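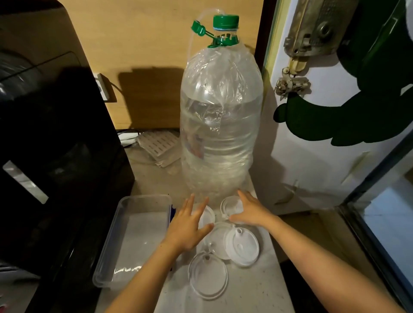
Plastic lids and a water bottle on a countertop.

Clistdale Kitchen Words

A word list and short recordings of the everyday names people in Clistdale use for things in the kitchen. Data card, version 2.

Maintained by Vitória Nogueira and Deolinda Figueiredo. Last updated 16 November 2024.

Summary

The set holds 479 entries. Each entry is one household word or phrase, as one speaker said it, with a plain English gloss and a note on how it is used. Most are names for containers, lids, cloths, leftovers and parts of the stove. A smaller group covers verbs, such as the different words for scraping a pot or letting dough rest.

We started with kitchen words because older speakers had plenty of them and the regional dictionary we checked had very few.

What is in the folder

entries.csv has one row per entry.
speakers.csv has one row per speaker, with age band, years lived in Clistdale and other languages spoken at home.
audio/ has one WAV file per entry, named by entry number.
notes/ has interview notes for version 2 only. The notes for version 1 were handwritten and have not been typed up.

Fields in entries.csv

entry_id: a number. Numbers are not reused when an entry is withdrawn, so there are gaps.
headword: the word in our working spelling.
variant_of: entry_id of the main form, or blank.
gloss: short meaning in standard English.
usage: who says it, to whom, and whether it sounds old-fashioned to the speaker.
speaker_id: matches speakers.csv.
checked: yes or no. Yes means a second speaker recognized the word.

How it was collected

We interviewed 18 speakers at home, in their own kitchens where possible. The interviewer asked for the name of an object before saying any name for it herself. If a speaker gave more than one word, all of them were kept as separate rows and linked through variant_of. Recording for this version finished in August.

Deolinda did the interviews in the Dallent end of town and Vitória did the rest. Their habits differ a little. Deolinda's usage notes are longer, and she marks hesitation with three dots. Vitória leaves it out.

Spelling

There is no agreed spelling for Clistdale speech. We write a final "er" where the speaker drops the r, and we double a consonant only when the vowel before it is short. Version 1 used a different rule for "ou" and "ow". Those rows have been converted, but please report any we missed.

Known problems

Speakers over 60 make up most of the list. Do not use it to say how common a word is today.

The Ernico side of the river is thin. Only 2 speakers grew up there, and they are sisters.

Words for lids are a mess. The same word can mean a screw cap, a pot lid or a saucer put over a bowl, depending on the family. We kept each speaker's meaning and did not try to merge them.

Background noise is bad in 100 of the recordings, mostly refrigerators and traffic. They can be followed by ear but are poor material for measuring vowels.

Consent and use

Speakers agreed to have their words and voices shared for teaching and research. Names and street addresses were removed. Please do not try to identify anyone from the audio. A speaker may ask for their rows to be withdrawn, so check that you have the latest version before publishing.

Citing

Nogueira and Figueiredo, Clistdale Kitchen Words, version 2.

Corrections

Send the entry_id, the field and the suggested change. For spelling changes, tell us whether you are a local speaker.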